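Drilling Fluids, Session 3: Mud Weight and Why We Fuss Over It
18 March 2018 – handout to go with the lecture. Bring it to the lab, please!

## Where we left off

Last session Tarun Vashisht took you through how the mud gets around: down the drill string, out through the bit, up the annulus with the cuttings, over the shakers and back to the pits. Keep that loop in your head, because everything today hangs on it. If you missed it, borrow notes from someone who draws well.

Today is pressure, my favorite topic in the whole course (you'll have noticed I say that a lot, but this time I mean it).

## Hydrostatic pressure

A column of fluid standing still pushes on whatever is at the bottom of it. How hard it pushes depends on how heavy the fluid is and how deep the column goes, measured straight down. In oilfield units:

**P = 0.052 × MW × TVD**

- P is pressure in psi
- MW is mud weight in pounds per gallon (ppg)
- TVD is true vertical depth in feet

The 0.052 only takes care of the units. Please don't memorize it without seeing where it comes from – there are 7.48 gallons in a cubic foot and 144 square inches in a square foot, and 7.48 divided by 144 gives you 0.052. Lovely, right?

Use TVD, never measured depth. In a deviated well the two can be very far apart, and every year a few people plug in the length of the pipe and get a number that would crack the rock.

### Worked problem

The Otthorpe well in your problem set has a vertical section down to 3,000 ft, filled with 10 ppg mud. What is the pressure at the bottom with the pumps off?

P = 0.052 × 10 × 3,000 = 1,560 psi

Now try the same mud at 900 ft. You should get 468 psi. Same mud, same well, far less push! Shallow zones have little room for error, and we'll come back to that when we talk about shallow gas. 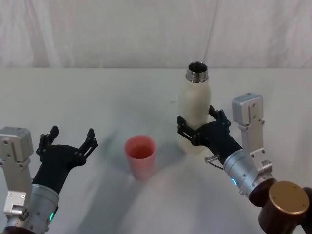 ## The window

So how heavy should the mud be? Two limits matter:

1. **Pore pressure** is the pressure of the fluid in the rock. Drop below it in a permeable zone and formation fluid can flow into the well. That's a kick.
2. **Fracture pressure** is where the rock breaks and mud starts leaving through the cracks. Now you have losses, and if the level in the annulus falls far enough you can end up with a kick on top of it.

The space between the two is the mud window. Some windows are wide and forgiving. Others are so narrow that you can't reach the next casing point without setting a string you hadn't planned on. Omar Haddadin will bring the Stevolier plots in June and you'll see one that pinches down to almost nothing. It's a beauty.

## Pumps on, pumps off

Moving mud loses pressure to friction. The friction in the annulus adds to the pressure at the bottom, so the rock feels a heavier mud than the one in the pits. We call this **equivalent circulating density**, or ECD:

**ECD = MW + annular pressure loss ÷ (0.052 × TVD)**

When you shut the pumps down for a connection, that extra bit goes away. A well that's quiet while circulating may start to flow with the pumps off, so watch the trip tank!

Pipe movement matters too. Pulling up fast lowers the pressure below the bit (swab), and running in fast raises it (surge). Iman Bouzid has a good story from Sqalli about a swabbed kick. Ask her.

## For the lab

- Read chapter 3 before you come in.
- Calibrate the mud balance with fresh water. It should read 8.33 ppg. If it doesn't, adjust it and check again.
- Tap the cup gently to get trapped air out, then wipe the outside before you read the scale.
- Write down the temperature of each sample.

Problem sets go to Souad Erraji. Show your units on every line – she does take points off for this, and I'm on her side.

*Latifa Cherkaoui*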